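From: Jelle Segers
To: stonness-sorting list
Date: April 19, 2022
Subject: Re: which basket for the blocks?

Quick one, have to run. Went with the brown wicker, rectangular, low sides. Long side going toward the wall so you can reach in from the front.

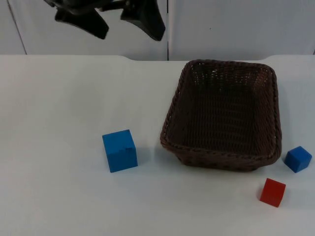 Wicker basket on the white table

On Mon, Cusi wrote:
> Are we keeping the plastic tubs from December or not? I have 40
> of them in the hall. Also does anything small fall thru wicker?

Tubs can go, keep 2 for spares. As for falling thru, the floor of it has narrow gaps but the blocks are way too big for that. Beads no, use a tin. Blue block has some scuffs, fine by me, wipe it if it bugs you.

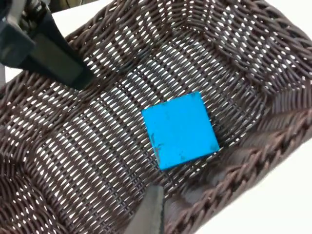

Blue block on the basket floor, weave close up

Need 17 more labels form somebody. Fovent order not in yet.

Jelle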